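Undent promises that two arms can share a small table without you ever writing a line of collision code. I've been running version 7 on our bench since October, mostly on close handovers, and I have doubts about that promise.

Setup first, as that's where the money seems to have gone. The installer found both arms, read the calibration file and had a planning scene up in 15 minutes. Fine. The old Wuisan package took me a whole afternoon. The scene editor is pleasant to use too, and you can drag the side rails and the wall in as boxes and save them under a name.

Then you ask both grippers to work at the middle of the table. With the default padding of 40 mm the planner simply refuses. It says "no valid path" and leaves you to guess which pair of links it didn't like. Drop the padding to 12 and it plans happily, except the cables aren't in the model at all. Undent's manual gives them one paragraph, which tells you to "allow for hoses as needed." I ended up strapping invisible cylinders to the forearms by hand. The sales page shows none of this.

Perception is an add-on called Dokard, licensed separately. It does well with boxy parts on a plain white surface. Give it something lumpy and the grasp it picks changes every time you press the button, and the confidence score stays high all the same. I don't trust that score and I've stopped looking at it.

Logging is the one part I'd pay for. Every plan is stored with its seed, so a bad run on Tuesday can be replayed on the same inputs later. Aiman Purba, who looks after our control code, found a timing fault of ours that way, and he dislikes this software more than I do.

Support answered my padding question with a link to the page I'd quoted in it.

If your arms keep to their own halves, Undent is fine, but so is Zudham, and Zudham costs nothing. For close two-arm work I'd ask for a trial on your own bench before signing, with your own cables on. I'm keeping our license until it runs out, mainly for the logs.

Contact | Copyright, all rights reserved | Back to top 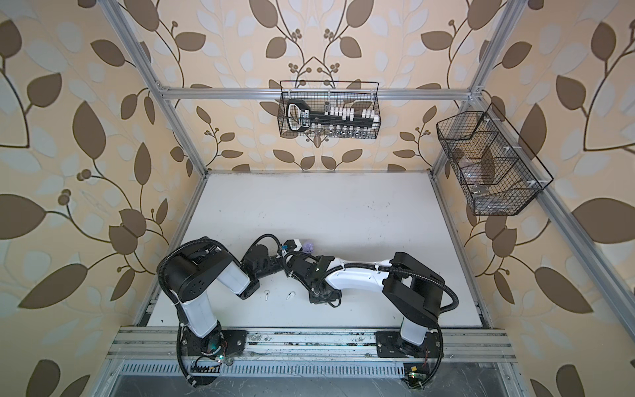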